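From: Nahuel Garrido
To: Nandov club list
Subject: Re: wire sorting task, arms on the bench

Hello all,

Thank you Ximena for the questions, I answer them under your text.

Ximena Domínguez wrote:
> 1. Are the three trays fixed now? My script still has the old places.
> 2. How many runs do we need before the Eberhard meeting in April?

1. Trays

Yes, please change your script. The order from left to right is white, teal, orange, all along the back wall. The wires start in front of the teal one. I would like to keep the cup and the banana at the front rail, so the arms must learn to leave them alone.

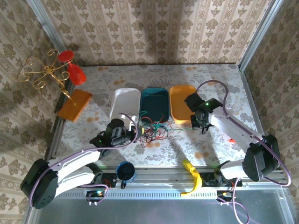 2. Runs

We need 100 good runs, and we have 18. Please do not count a run if a wire falls on the floor. Save the files in folder 2815, with your initials at the end of the name.

One more thing. The purple cable of the right arm makes a high arc, so move the elbow slowly when you teach it. Two students from Nustcombe would like to try after 4 pm, can somebody stay with them?

Best regards,
Nahuel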